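Ticket: wrist tracking drops out on the round table station (hand-held gripper, bottle task)
Project Faddale, status: solved, left open for comments

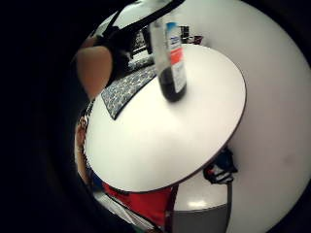

3 min read

Opened 02/12/2022

Writing this up properly in case another site runs into it, and also since the fix was such a pleasure to find!

We are collecting demonstrations for the bottle task at the Clillenholm bench. One person holds the gripper and shows the job by hand, from the approach to the grasp to setting the bottle down again, and the Troncoso software turns the fisheye video and the motion track into something the arm can learn from. The station is a round white table against a plain white wall, with the bottle standing towards the far side and the patterned mat over the left edge. The operator wears a black glove.

Problem: out of 300 demonstrations, only 284 came through the import. The other 16 stopped with "pose lost", nearly always on the final approach. Replaying them in Kolero, the gripper path looks lovely until it gets close to the table, then jumps sideways by a hand's width and carries on as if nothing had happened. Very odd to watch.

What I tried first

Recalibrated the lens. No change at all. The old values were fine and I've put them back.

Swapped the cable and the card. Same again. I also compared timestamps between video and motion data on a bad demonstration, and they line up from start to finish, so this isn't a sync fault.

Reran one bad demonstration with the feature overlay on, which I should have done on day one. It's brilliant, please everybody switch it on! You get a dot for every point the tracker is holding on to. On the mat there were loads of them, a proper swarm. On the tabletop and the white wall there were next to none. As the gripper tips down and swings right, the mat slides out of view, the tracker is left with smooth white on smooth white, and away it goes.

One more thing showed up in the overlay. Some of the dots that did survive were sitting on the operator's free hand and on the strap across the back of the view. Those move, so the tracker was partly following a person instead of the room. I had wondered about the dark reflection under the bottle too, but it only picked up a stray dot now and then and I've stopped worrying about it.

What fixed it

1. Printed four sheets of random speckle and taped them to the wall on the right, at mixed heights.
2. Pulled the mat further in, so a good part of it stays in view when the gripper is low. It must not reach the spot where the bottle gets put down.
3. Turned on the moving-region mask in Troncoso. It was off by default in our October build.
4. Asked operators to hold still for a moment at the start, free hand well back, before the first reach.

Result

Recorded 30 fresh demonstrations with the new set-up and all 30 imported. Not one sideways jump! The worst of them still held on to plenty of points at the lowest part of the approach, and the replays are a joy, really smooth all the way in to the neck of the bottle.

I then reran the 16 failures with the mask on, to see whether any could be saved. Nine came back clean. The other seven are still broken and I've marked them "do not train", so please leave that tag alone when you tidy the folder.

Still to do

The training set for this task stands at 3,177 demonstrations across all stations. Some of the older ones were recorded against bare walls as well, and they imported without complaint, but a small jump might have slipped under the error limit. I'd love to run the overlay over the lot. If anyone has a script that does this in batches, attach it to the ticket and I'll start it tonight.

Speckle sheets are in the shared folder under "wall prints". Print them matt, as glossy paper shines back at the lens.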